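Objet : Re: [mobiles] Sauvegarde des SMS avant changement de téléphone, ça bloque à la restauration
Date : 2 février 2021

Bonsoir la liste,

Je réponds vite fait entre deux trucs, désolé pour le style. Le message d'origine pour ceux qui prennent le fil en route :

> Bonjour à tous,
> Je change de téléphone (l'ancien est un Nyberg, le nouveau aussi mais
> modèle au-dessus). J'ai fait l'export des SMS avec Uka, option
> « archive complète », sur la carte SD. Sur le nouveau, même appli,
> je lance la restauration : la barre va jusqu'à 81 % et puis plus rien.
> Pas de message d'erreur. J'ai laissé tourner toute une nuit.
> Quand je force l'arrêt, les conversations sont là mais il manque
> tout ce qui est avant juin, et les pièces jointes ne s'ouvrent pas.
> Le fichier fait 632 Mo. Est-ce qu'il est abîmé ? J'ai encore l'ancien
> téléphone, je n'ai rien effacé dessus.
> Merci d'avance
> Un abonné de Filtanthorpe

Alors. D'abord surtout n'efface RIEN sur l'ancien. Tant que tu l'as, pas de panique, tout est récupérable.

Pour le fichier : à mon avis il n'est pas abîmé. J'ai eu exactement pareil à l'automne avec le téléphone de ma mère. Le souci c'est les MMS. Uka met tout dans la même archive, textes et pièces jointes, et à la restauration il déballe les pièces jointes dans la mémoire interne avant de les ranger. Si une seule coince il attend. Indéfiniment. Sans rien dire, évidemment.

Donc ce que je ferais, dans l'ordre :

- sur le nouveau, vider les SMS déjà importés (sinon doublons, et les doublons à la main c'est l'enfer, j'ai donné)
- passer Uka en appli SMS par défaut, le temps de l'opération seulement. S'il ne l'est pas, l'écriture est refusée une fois sur deux
- couper l'optimisation de batterie pour Uka. Réglages, Applis, Uka, Batterie, « sans restriction ». Chez Nyberg c'est planqué sous « Entretien » sur certaines versions
- refaire un export depuis l'ancien, mais en DEUX fois : textes seuls, puis MMS seuls. La case est en bas de l'écran d'export, il faut faire défiler
- restaurer les textes. Vérifier. Ensuite seulement les MMS

Pour les MMS, si ça recoince, découper par période. L'export accepte une date de début et une date de fin. Moi j'avais fait 3 paquets et c'est le deuxième qui bloquait, une vidéo envoyée par un cousin, illisible même sur l'ancien téléphone. Supprimée, relancé, passé en 20 minutes.

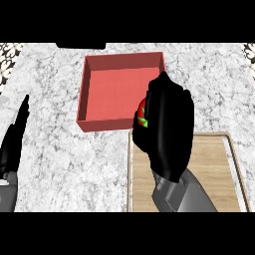 Bac rouge vide et pince noire, plan de travail en marbre blanc (image de synthèse)

Autre point, la carte SD. Tu dis que l'export est dessus. Copie le fichier en mémoire interne avant de restaurer, vraiment. La lecture depuis la carte est lente et sur les Nyberg l'accès est coupé quand l'écran s'éteint (enfin sur le mien en tout cas, je ne sais pas si c'est général). Ça pourait suffire à expliquer ta nuit pour rien.

Et vérifie la place libre. Avec une archive de cette taille, il faut compter au moins le double de libre, vu qu'il garde l'archive et le contenu déballé en même temps.

Pour ce qui manque avant juin : il restaure du plus récent au plus ancien. Donc logique que ce soit le vieux qui manque si ça s'arrête en route. Rien de perdu, juste pas encore importé.

Si tu as un ordi sous la main, tu peux aussi ouvrir l'archive. C'est un zip renommé. Dedans un gros fichier XML avec les textes et un dossier de pièces jointes. Si le zip s'ouvre sans râler, le fichier est bon. Ne pas l'éditer et le remettre par contre, il y a une somme de contrôle quelque part et après Uka le refuse.

Pas testé l'outil de transfert par câble de Nyberg, quelqu'un l'avait conseillé ici pour les photos. Pour les SMS aucune idée. Ceux qui ont essayé, dites.

Ah et les messages « chat » (RCS) ne sont pas dans l'export, ni dans l'un ni dans l'autre. Pour ceux là je n'ai pas de solution, à part des captures d'écran pour ce qui compte. Désactive le chat sur l'ancien avant de changer la SIM de téléphone, sinon des messages continuent de partir vers l'ancien pendant un moment et tu ne les vois pas arriver.

Dis nous ce que ça donne, avec la version d'Uka si possible (Menu, À propos), je crois que la dernière mise à jour a changé des trucs côté export mais je n'ai pas eu le temps de regarder.

Bon courage
Un abonné de Zosadholm

Liste d'entraide mobiles de Zosadholm | Contacter les modérateurs | © Les auteurs des messages | Haut de page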